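Projects > Community Learning > Reports

Home About us Our projects Reports Support us Contact

Drawing and Writing Table at Flarton: Progress Report to the Travlow Fund
December
By the project coordinator, Iltow Learning Rooms

This report covers the second half of the grant period. The Fund asked us to write in plain language what was done, what was spent and what is still open, and I have tried to follow this order.
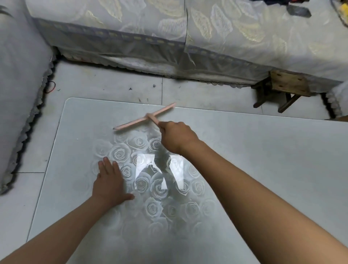
The drawing and writing table is now open on 5 afternoons in the week, from three o'clock until the building closes. In the first half of the period we could offer only two afternoons, as the room at Flarton was shared with the sewing group. The sewing group has moved upstairs and both sides are content with the change.

What was done

The sessions are for adults and older children who wish to return to handwriting and simple drawing. Many of them have not held a pencil for a long time. We start always with the same small exercises: long straight lines, then slanting lines, then circles, and only after this the letters. Several participants told us that they found the slanting lines the most difficult, and we have given them a full session.

Until the end of November we recorded 416 visits. This is a little more than the 400 which we promised in the application. I must say that the visits are not spread equally. The afternoons before the school holiday were very full, and in the first weeks of October some tables stayed quiet. We did not find a clear reason for this.

Furniture and materials

In our last report we wrote that the old tables were too rough for paper. We have now placed glass on the tables, and the difference is big. Pencil marks are wiped away with a damp cloth, and a thin sheet of paper stays smooth when one writes on it. The rose pattern on the table top was not our choice - it came with the furniture - but the participants like it, and one group has used the roses for a drawing exercise with spirals.

There is also a disadvantage. The glass is hard, and some people press too much and break the point. We now advise to put a few sheets of paper under the work. The glass also gives reflections when the lamps are on, so for the evening hours we would like to have softer light.

The pencils were ordered from Wan. The first delivery was late, and we borrowed from the school next door in the meantime. Everything borrowed has been given back.

Money

We have spent 1,298 pounds on furniture, glass, paper and pencils. The cost of the glass was higher than we had planned, and we covered the difference from the line for printing, as the Fund agreed with us in September. The receipts are sent separately.

What is still open

The softer lamps are not yet bought. We have also not finished the small exercise book which participants should take home. The text is ready, but the drawings in it need to be made again in a larger size, because older participants could not see the thin lines well.

We ask the Fund to allow us to use the remaining printing money until the end of March for this book. If this is possible, we would be grateful for a short confirmation in writing.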